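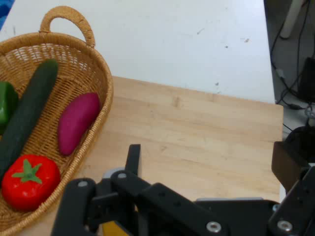
Wrist camera view: basket, board and both finger linkages.

Gripper comparison, first round

The bench group has started comparing two sets of fingers for the parallel gripper, the stock pair and a narrower pair cut by Flerkisix. The task is a plain pick and place with toy vegetables between a cutting board and a wicker basket. Each set gets 100 picks at the same arm speed, with the camera settings locked.

Irfan Khattak wrote the controller script and set the closing force limit at 20 N for both sets. A pick counts as good if the item clears the board and stays in the fingers until release. Slips are logged by item, as the tomato and the potato give very different contact areas.
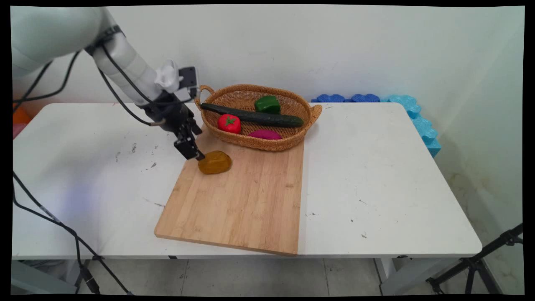

Fixed camera view: fingers next to the potato on the board.

Both cameras record every run. The wrist view is better for finger placement, but the linkages take up much of its lower part - the fixed view is used to check height over the board. Image lag on the wrist stream was 200 ms on Tuesday and has to come down before the second round.

Sohail Afridi is keeping the log. Raw files are on the Lornden share under "fingers", and requests for other items should go to him by the end of March.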